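# A pasta cor de salmão

A Nobuhle Mnguni guardava as cartas da tia numa pasta cor de salmão, e quem a conhecia sabia que não valia a pena perguntar-lhe pela etiqueta, que continuava em branco desde maio.

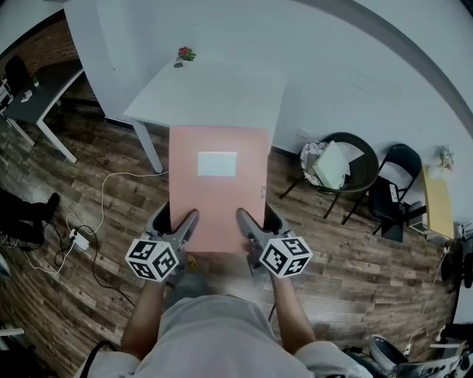
Chamar-lhe «Cartas» parecia-lhe pouco, e «Tia Raymonde» parecia-lhe nome de pastelaria (e das boas, com montra e tudo!). De modo que a pasta ia ficando assim, sem nome, ora na mesa branca, ao pé do vasinho de flores vermelhas, ora debaixo do braço dela, a caminho de casa.

Foi o Esben quem lhe trouxe uma caneta, numa tarde em que chovia e não apetecia a ninguém sair.

— Escreve qualquer coisa — disse ele. — Depois mudas.

— A tinta não se muda, Esben.

Ele puxou uma cadeira e sentou-se, com aquela paciência de quem já tinha o chá feito. Ela abriu a pasta e leu-lhe a carta mais curta, a que falava de um comboio perdido em Benda e de uma senhora que repartira com a tia 12 ameixas, embrulhadas num lenço. Depois leu outra, e mais outra, e o chá arrefeceu nas duas chávenas.

Quando acenderam a luz, a Nobuhle tirou a tampa à caneta, pensou um bocadinho e escreveu na etiqueta, com a sua letra redonda: «Ameixas».

— E as outras cartas? — perguntou o Esben.

— Cabem lá todas — respondeu ela, e foi pôr mais água a ferver.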